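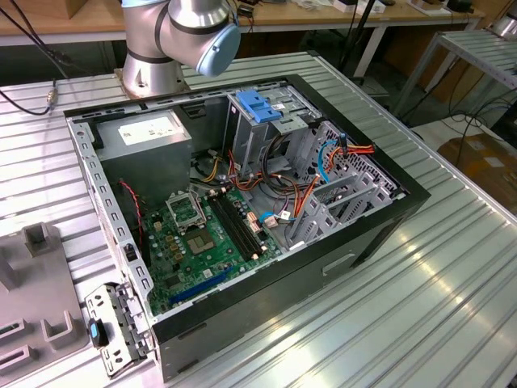 What should a budget for a robotic disassembly cell include besides the arm? The gripper, the table, fixtures, controls, safety equipment, wiring, spare parts, and the staff hours needed to set up each product the cell will handle.

Automation > Planning and purchasing > Disassembly cells

Print this article | E-mail this article

Disassembly cell budgeting

Disassembly cell budgeting is the planning of costs for a workstation in which a robot arm takes apart used goods, most often computers and other small electronics. It differs from budgeting for an assembly line in that the incoming items vary in make, age and condition. A price list for the arm alone says little about the final cost.

Scope of the budget

Planners usually divide spending into equipment, integration and operation. Equipment covers the arm, its controller, the gripper and the work table. Integration covers mounting, wiring, programming and a safety review. Operation covers power, wear parts, floor space and the wages of the people who load the cell and deal with items it rejects.

The Cordeiro method, named after the recycling firm that first wrote it down, adds a fourth heading for product variety. Each new model of computer is given a setup charge in staff hours, and the charge is carried even if the work is done by existing employees. Cordeiro's own worksheet listed 88 models in its first year.

Work table and fixtures

Tables built from slotted aluminum profile are a frequent choice. Clamps and fixtures can be moved along the slots, and a base plate can be bolted down without drilling. The cost is higher than for a plain steel bench, but less is spent when the layout changes. Fixtures are often left out of early estimates. A desktop case needs different support from a drive or a bare board, and small plastic fixtures may need replacing several times a year.

Grippers and tooling

Gripper choice depends on the smallest and the heaviest part to be held. Buyers compare opening width, grip force, finger length and the price of spare fingers.

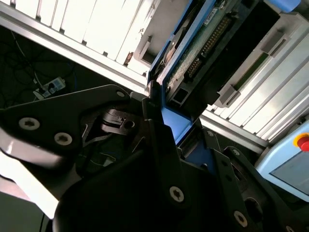

Fingers with simple screw mounts can be changed by the operator, and this should be weighed against cheaper units that must go back to the supplier. At the Prenbridge plant, the Berix gripper was bought with 2 spare finger sets, and the first was in use by November. Planner Tiago Guerreiro later recommended that spares be ordered with the gripper - not after the first failure - as separate orders took much longer to arrive.

Safety and controls

An emergency stop within reach of the operator is a basic item. Fencing, light curtains or reduced speed may also be needed, depending on the outcome of the risk assessment. Power outlets and cable runs should be priced early. Moving them after the arm is mounted means stopping the cell.

Buying, leasing and used equipment

Leasing spreads the cost but may limit changes to the arm or its controller. Used arms are cheaper, though the buyer should ask for running hours and service records. The Jemer lease plan, used at Prenbridge, allowed 400 hours of trial running before the purchase decision. The plant logged 2384 items in that period and used the results to set its first full-year budget.

See also: Gripper selection; Payback period; Work cell layout

Contact the editors | Copyright Prenbridge Automation Reference | Last changed Tue 5 December | Back to top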